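Tutham Service Desk
Ticket category: Demonstrations and open days
Subject: Bedding demonstration, low light and blurred frames in hand-held recordings
Priority: Medium
Status: Resolved, with one item carried forward
Raised by: Open Day Coordination
Assigned to: Data Capture Support

1. Summary of the issue

During the rehearsal for the March open day, the reviewing station rejected a large share of the recordings made at the bedding station. Visitors are to be shown an operator handling bedding with the hand-held gripper, followed by playback of the same recording on the display screen. The playback was too dark to follow from the visitor side of the barrier, and several passages were blurred to the point that the fold of the cloth could not be made out.

The matter was raised as a ticket on the grounds that the delegation from Norkier will attend the bedding station first, at 10 on Friday, and the order of the visit cannot be changed.

2. Equipment and software concerned

Hand-held gripper, black, perforated jaws, with camera fitted
Recording software: Tirkico, current site release
Playback screen and cable run supplied by Šimkus
Station lighting: two dimmable circuits, controlled from the corridor panel

The other stations at the open day use the same recording software and reported no fault.

3. Symptoms reported

Playback is dim, with a yellow-green or olive cast over the bedding.
Blur appears in some passages and is absent or slight in others.
The software displays the message "Exposure limit reached" at the start of a recording and does not repeat it.
Grain is visible in the dark parts of the picture.

The coordinator asked whether the gripper camera was faulty and whether a replacement should be requested before the visit.

4. Log of actions

Entry 1
The camera lens was inspected and cleaned. No scratch or residue was found. A test recording was made with the lights left as they were. The result was unchanged.

Entry 2
The camera was exchanged for the spare unit. The result was again unchanged, and the original camera was refitted. A camera fault was considered unlikely from this point.

Entry 3
The software settings were compared with those of the neighbouring station. Automatic exposure was switched on at both. At the bedding station the upper limit on exposure time had been raised, which permits a brighter picture in poor light at the cost of blur when the gripper or the cloth moves. The change is not recorded in the station book.

Entry 4
Recordings from the rehearsal were reviewed with the coordinator. The two frames attached to this entry are from the bedding station.
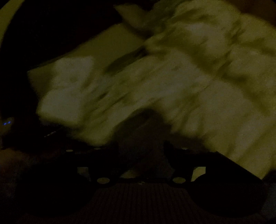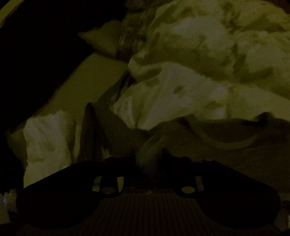
Both frames are dim, with the gripper dark against paler fabric; the motion blur is heavy in the first.

Entry 5
The lighting circuits were checked at the corridor panel. Both had been set to the evening level, presumably for the benefit of the projector in the adjoining room. They were returned to the full level. The projector remains usable if the connecting door is kept shut.

Entry 6
The upper limit on exposure time was returned to the site default. With the lights at full level, 10 test recordings of 60 seconds each were made, covering lifting, turning and spreading of the bedding. The reviewing station accepted all of them.

Entry 7
Playback was viewed from the visitor side of the barrier. The coordinator confirmed that the folds could be followed throughout. The screen brightness was left alone.

5. Cause

Two causes acted together. The room lights were at a reduced level, and the exposure limit had been raised at this station alone. Neither the gripper nor its camera was at fault. The request for a replacement has been withdrawn.

6. Instructions for the open day

Staff at the bedding station are asked to observe the following on the day.

6.1 Set both lighting circuits to full before the first group enters. The panel label reads 7 at full level.

6.2 Start Tirkico and make one short recording. If "Exposure limit reached" is displayed, stop and check the lights before altering any setting.

6.3 Keep the connecting door shut during each demonstration.

6.4 Move the gripper at the normal working pace. Visitors sometimes ask for a faster demonstration – operators may decline.

6.5 Visitors may hold the spare gripper at the side table. The gripper in use is to remain with the operator.

6.6 Questions on storage of recordings should be passed to the coordinator. The printed sheet for the Norkier delegation covers this subject on its second side.

7. Item carried forward

The station book does not at present have a column for software settings. Data Capture Support has proposed adding one, together with a requirement that any change to exposure be entered before the station is left. The proposal covers all stations and has been moved to a separate ticket.

The rehearsal recordings that were rejected will be kept until the separate ticket is closed. They occupy little space compared with the 3000 recordings already held in the Tutham store, and they may be of use when the wording of the on-screen message is reviewed. They are not to be shown on the visitor screen.

8. Closure note

The coordinator has accepted the resolution. The ticket may be reopened by reply within the usual period if the fault returns during the open day. On the day itself, please telephone the service desk – messages left in the ticket may not be read until the afternoon.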